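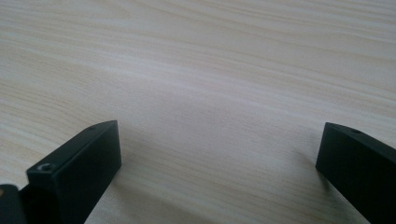
Figure 2.1 Grain lines on a pale wooden tabletop.

Chapter 2
Wood as a Material

People have built with wood for as long as they have built anything, and most of us handle it every day. This chapter looks at how wood grows, how it is cut, and why two boards from the same tree can behave in different ways.

A tree trunk gets wider by adding new cells just under the bark. In places with a cold winter, growth starts fast in spring and slows by late summer. Spring wood has large cells with thin walls and is often lighter in color. Summer wood is denser and usually darker. One light band and one dark band together make up a growth ring.

The lines you see on the face of a board are these rings, cut through lengthwise. Their pattern depends on the angle of the saw. A board cut straight toward the center of the log shows narrow, nearly parallel lines. A board cut along the side of the log shows wider bands that curve and wander.

Grain also affects strength. Wood is much stronger along the grain than across it, so a chair leg is cut with the grain running its full length. It shrinks unevenly too - very little along its length, and far more across its width.

Case Study: The Trillholm Floor

When the meeting hall at Trillholm was given a new floor, the builder, Ourania Michailidis, ordered 907 boards from a sawmill in Drirnside. The boards arrived in March and were stacked indoors with thin strips between the layers so that air could move around them. After a few weeks, 73 had cupped or twisted too far to use. Most of these had been cut from the outer part of the log. We return to this floor in Section 2.4, where you will work out how much a board narrows as it dries.

Key terms: growth ring, grain, spring wood, summer wood, cupping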